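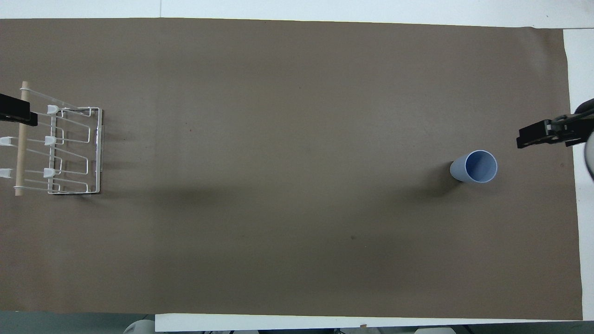 4 min read

What a Debt Is Worth When a Congregation Buys It

An unpaid hospital bill loses most of its market price within a year or two. The person who owes it still owes the full amount, but the hospital may have sold the account for a few cents on the dollar, and the buyer may have sold it again. By the third sale the file often holds little more than a name, a balance, a last known address and the date of service.

Religious groups have taken an interest in that gap between face value and price. A buyer with no wish to collect can cancel a large amount of debt with a small amount of cash. The idea is usually preached from Leviticus 25, the jubilee chapter, or from the line in the Lord's Prayer that some churches say as "debts" and others as "trespasses." The mechanics are closer to those of a used-car auction.

The Ilbridge fund is a joint effort of two Protestant churches and a Lao Buddhist temple. It closed its first purchase last winter: 363 accounts, all from one regional seller, all more than two years past due. The mean balance was $1,651. Samran Nuchit, a retired claims adjuster who handled the file review, spent most of a month removing accounts that should not have been in the pool at all. Several were already paid. A few belonged to people who had died with no estate, where no one was legally bound to pay.

"You are buying records," Nuchit said. "If the record is wrong, you have forgiven nothing and paid for it."

The contract took longer than the money. A standard debt sale agreement assumes the buyer intends to collect, so it contains clauses on licensing, call logs and resale. Daranee Panyasiri, the attorney who drafted the changes, struck the resale clause and added a covenant that no account could be transferred to any party for any purpose except cancellation. The seller objected to one item, a request that it correct credit reports where it had made an entry. The final text requires the seller to send the correction and to certify that it was sent. It does not promise what a credit bureau will do afterward.

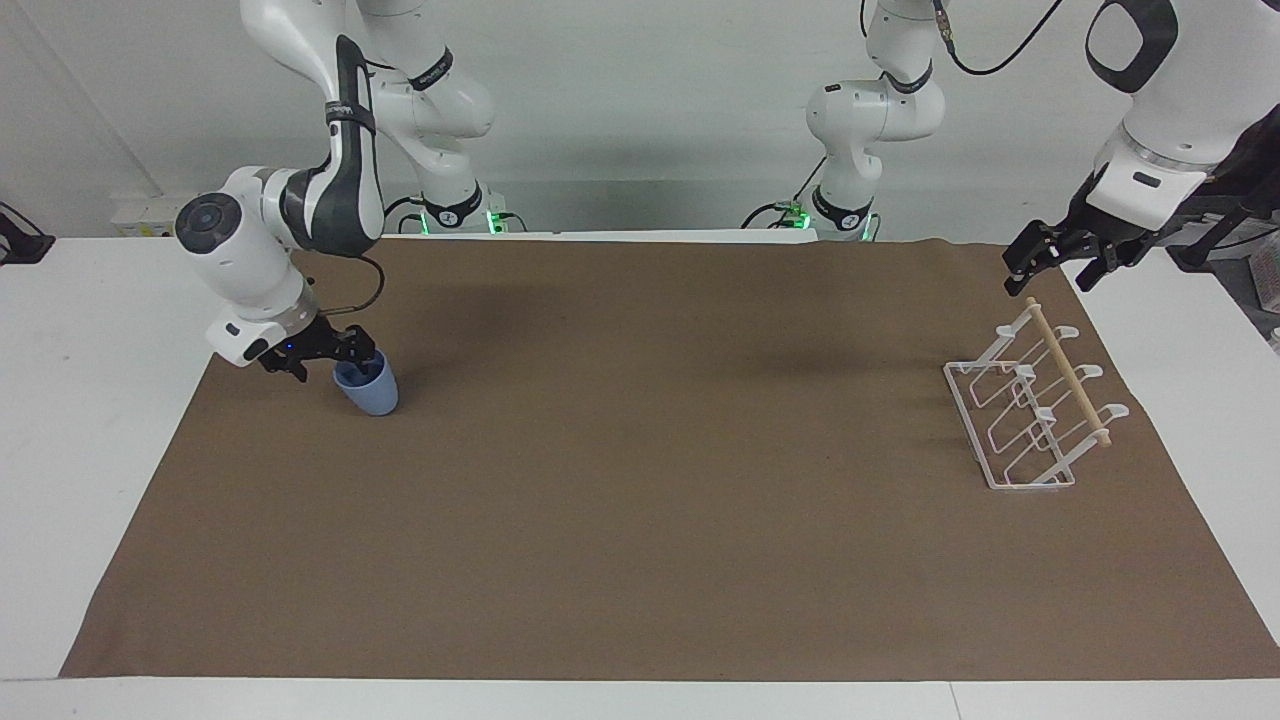

ILBRIDGE, 2 April 2022

The second purchase is now in its review stage, and the three congregations do not agree on how it should be done.

The dispute concerns selection. In the first round the fund took the pool as offered, subject to an income screen. Anyone whose household income fell under the limit was included, and no one applied. Supporters of this method argue that it follows the text. The jubilee release in Leviticus came by the calendar, with no hearing on who deserved it. It also costs less, as there are no forms to read and no appeals to answer.

Thanakorn Luangrath, who teaches at the temple and serves as its delegate to the fund, holds the other view. He would rather have people come forward, including those whose bills are recent and still sit with the hospital. Old debt is cheap, he points out, in part for the reason that few people are still paying it. A family four months behind on a new bill may be skipping rent. Canceling a debt the owner had already given up on is a smaller act than the face value suggests.

His point has some support in the fund's own mail. Letters went out to each account holder in the first pool, and a number came back as undeliverable. Of the people who replied, a fair share said they had forgotten the bill or had never known of it. Others wrote at length. One woman asked whether she now had to tithe.

The price of the alternative is steep. Hospitals seldom discount a new bill the way a third buyer discounts an old one, and a fund that pays close to face value will clear few accounts. Napaporn Phetsri, who keeps the figures, estimates that the $2,347 left over from the first round would retire one or two recent bills, or a whole page of old ones.

There is also a tax question. Canceled debt can count as income to the person released from it, but a cancellation made as a gift generally does not. Panyasiri's letter to account holders states that the release is a gift, names the fund as donor and asks for nothing in return. An application process, she says, should not change that result as long as no service or pledge is required of the applicant. She has advised against printing a church's worship times on the letterhead.

A compromise is on the table. Under it, most of the money would go to another pool bought on the old terms, and a set sum of $2,000 would be held back for people who apply by name, with the three congregations taking turns at reading the requests. The delegates will vote on it in May.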